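4.2 What goes into the basket first

We turn now to the part of the study we enjoyed most, the baskets themselves. The diaries described in Section 3 told us what people meant to buy. The basket notes tell us what they picked up, and in what order, and the gap between the two is wonderful to dig through.

Across the two Skomum shops and the Bimis kiosk we logged 2,032 basket trips. A trip starts when a shopper lifts a basket from the stack at the door and ends when the basket is set down at the till. Trips in which the shopper bought only from the counter (phone credit, bread, hot drinks) are left out here and taken up in Section 5. So are trips with a stroller or a backpack used in place of a basket, which were far more common at Bimis than we had planned for and really deserve a paper of their own.

The first thing to say is that snacks go in early. We had expected the opposite. Earlier work on larger stores treats the snack packet as a last-minute item, grabbed near the till when the main shopping is over, and our own pilot in January seemed to agree. But the pilot was run in the old layout, with the low shelves pushed up against the counter. Once the shelves were moved out onto the open floor, many shoppers reached for a packet before anything else, and then carried on to the rice, oil and soap they had come for. Several of them told us they liked having something in the basket to begin with. One woman at the Abugri Road shop called it "opening the basket," a phrase we liked so much that it became our working name for the behavior and appears as such in the coding sheet.

Opening items share a few traits. They are light, they are sealed, they are cheap, and they can take a squeeze. A soft packet also has a practical point in its favor that we only came to appreciate after hours of watching: it doesn't roll. Shoppers who opened with a can or a small bottle often reached back in to stop it sliding when they tipped the basket to look at a low shelf. Shoppers who opened with a packet hardly ever did so. The packet lies where it falls, and later items are set down on it or beside it.

This brings us to the basket as an object, which has had much less attention in the literature than the cart. The cart is pushed and stays level. The basket hangs, swings, gets put on the floor, gets nudged along with a foot, and is tipped toward the body whenever its owner wants to check what is in it. Each of these movements shifts the load. We coded them separately (Table 6) and were delighted to find that tipping alone did a good job of telling list shoppers from the rest. People with a written list tip the basket a lot. They are checking it against the paper.

The walls matter too. An open mesh lets a shopper see the contents from the side without tipping at all, but only when the basket is held at hip height or above. Set down on the floor, the same basket shows its contents only from the top, and a flat packet at the bottom is easily covered by the next thing to go in. Two shoppers at Bimis bought the same packet twice in one trip for exactly this reason, and both were very good-humored about it at the till.

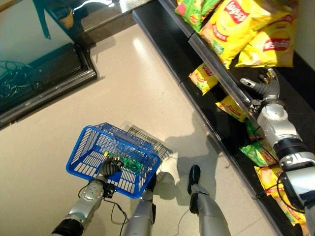 Figure 7. Blue plastic shopping basket with mesh walls and a slotted bottom, tilted, with a green packet inside. A low snack shelf stands nearby on the open floor.

Comfort Nyarko objects that "opening" may be too grand a word for it, and that a shopper who takes the packet first may just be hungry. She would like to see the same trips split by time of day before anyone builds a theory on them. We think this is a fair challenge and ran the split at once. Hunger does seem to play a part: packet-first trips bunch up in the late morning and again just before the evening meal. They don't vanish in between, though, and the list shoppers, who tell us they are the least likely to buy on impulse, open with a packet nearly as often as everyone else.

A second point concerns weight. We asked shoppers at the till to guess the weight of their basket, then put it on the scale. Guesses were good for baskets under 600 grams and became poor quite quickly after that. At 3,000 grams most people guessed low, and those who had opened with a packet guessed lowest of all. It may be that the first item sets the feel of the basket and that people go on judging the load by it. Yaa Fiadzo is now testing this with baskets packed in advance, using the same goods in a different order, and the early sessions are great fun to watch.

Finally, a note on returns. Items put back on the shelf during a trip were logged with the spot where they were left. Opening items were put back less often than any other group, even when the shopper was visibly short of money at the till and had to choose what to leave behind. Soap went back. Canned fish went back. The packet nearly always stayed, and we return to the reasons shoppers gave for this in Section 4.3.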